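Arbridge swap shelf is back, and I've already lost my good pencil case to it

April 11, 2025

If you walked past the old Standberg offices this week and wondered about all the people going in with bags, that was us! The Arbridge small things swap is running again, up on the second floor this time, and I've been in there most mornings helping Naheed Qureshi sort what comes through the door.

The idea hasn't changed since last August. You bring in the little bits that clutter up your drawers (pouches, key charms, card holders, desk gadgets, purses you never got around to using), we put them in boxes by colour or by kind, and you take home whatever catches your eye. No money changes hands. We had 300 pieces through last time and Naheed reckons we'll beat that easily.

Colour sorting was my idea and I'm standing by it, even though Shahzad Sandhu keeps telling me it makes no sense to put a wallet in with a makeup bag. People love it! A girl of 8 came in with her nan and went straight for the pinks, and she was still there half an hour later. Cleiton Seixas wants a box for greens next and I've told him he can have one when he finds me enough green.

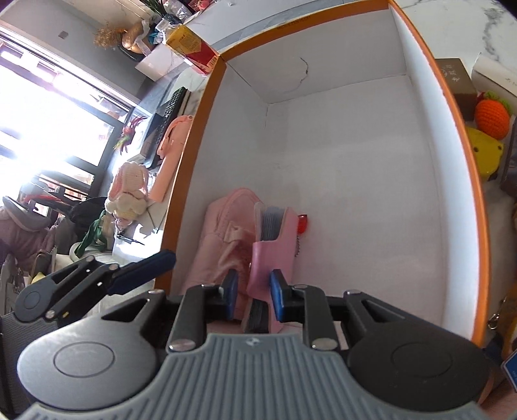 The one thing I'd ask is that you check inside before you drop anything off. Flaps, side pockets, the lot. We've had loyalty cards, a library card and one very nice letter from somebody's aunt, and they all had to go back to their owners. Mudassar Memon is keeping a tin at the front desk for strays, so ask him if you think you've left something behind.

We're open from 10 until 4 through to the 17th. Keyboards and other desk gear are welcome too, but please no monitors, we haven't got the room. Parking is around the back off Yousafzai Lane, and the lift is working again.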